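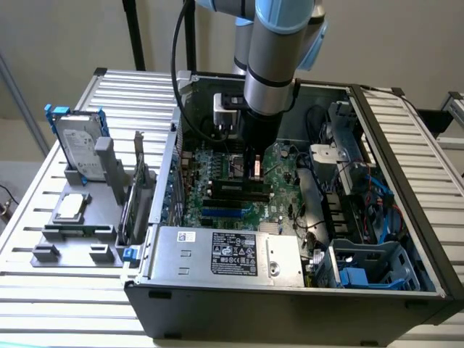 Speaker notes: Keeping old office computers going
Sewwandi Wijesinghe, Zestham

Category: Talks and handouts
Print this page | E-mail this page

Slide 1. Say who I am and what I look after: 151 desktops over 3 floors at Vondunetti. Most were bought in the same year. Ask who in the room still has machines older than their newest hire.

Slide 2. Why we looked at this. The replacement quote came to $700 a seat. We had money for eight seats. Leave the number up while people read it.

Slide 3. Sorting. We put every machine on one of two lists, by what its user does all day. Mail and forms on one, drawings and large spreadsheets on the other. Age was left out of it. Tell the story of the front desk PC here if there is time.

Slide 4. What we changed. More memory first, then a solid state drive. Clean the fans while the case is open. Check the board manual before ordering memory - we got this wrong on the first order and had to send it back.

Slide 5. What we stopped doing. No more power supply swaps on machines from the first list. If the supply goes, the machine is used for parts.

Slide 6. Records. Agnes Nisbet set up the sheet. One row per machine, date opened, part fitted, initials. Show the December tab, skip the rest.

Pause for questions. Someone will ask about warranties. Ours had all run out.

Slide 7. Disposal. Drives come out and get wiped before anything leaves the building. Sign for each one.

Contact | Copyright 2022 | Back to top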